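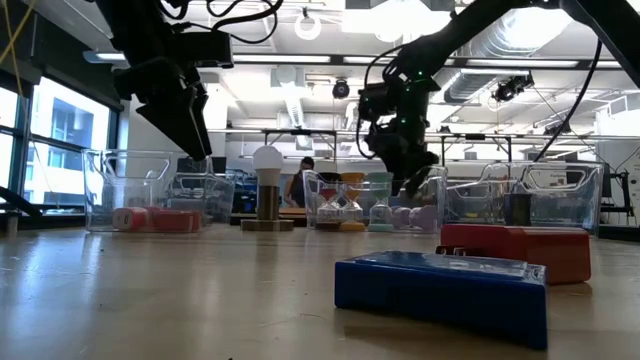

I'm Marlene Camargo, and I started Sallura after 4 years of teaching seventh-grade science. We help schools set up peer coaching — teachers sitting in on each other's lessons, then talking it over. I like things laid out where I can see them, like those three clear plastic bins on the workbench, and I plan coaching the same way!

Qusai Zein runs our workshops (149 so far).
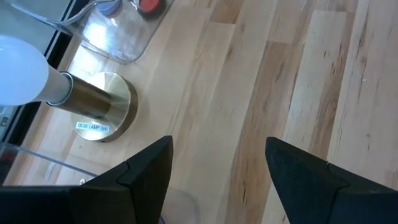
## Work with us

We take new schools every May. Write to Qusai and he'll set up a call.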